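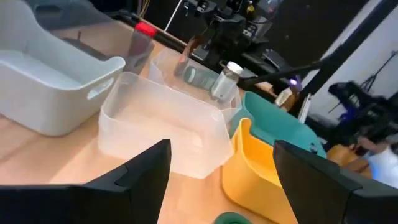

*Plastic bins and baskets on the worktable of a handling cell, seen between the black fingers of a gripper. Photo: Skulier.*

**Skulier Publishes Maintenance Routine for Tabletop Handling Cells**

September – Skulier has released a written maintenance routine for its tabletop handling cells, covering gripper fingers, wrist cameras and cable runs. The routine applies to all cells delivered with the Nieminen controller and replaces the service notes supplied at installation.

Operators check the gripper fingers at the start of each shift. Both fingers are wiped with a lint-free cloth, closed without a load and inspected for a gap at the tips. A finger with a chipped edge is replaced as one of a pair, and the opening width is then taught again at the controller.

The wrist camera is checked next. The lens is cleaned, the bracket screws are tightened to the value on the service card, and a reference view is stored with both fingertips visible at the lower corners. If a fingertip has shifted in the view, the bracket is reset before the cell runs.

"Most of the service calls we took last year came down to a bracket that had moved or a cable that was pulling," said Saimi Lindqvist, head of field service at Skulier. "The daily check takes 13 minutes, and an operator can do it without us."

Cables are inspected every 85 operating hours. The arm is moved slowly through its full reach at reduced speed while a second person watches each tie point. Ties are replaced as needed, with slack left at the wrist joint.

Trornton, which runs four of the cells, tested the routine over five months. "We had been retightening brackets by feel – the card settled that," said Oranuch Chaimongkol, process engineer at Trornton.

Spare finger pairs and service cards can be ordered through Traltel, Skulier's parts distributor. The routine is free of charge to existing customers.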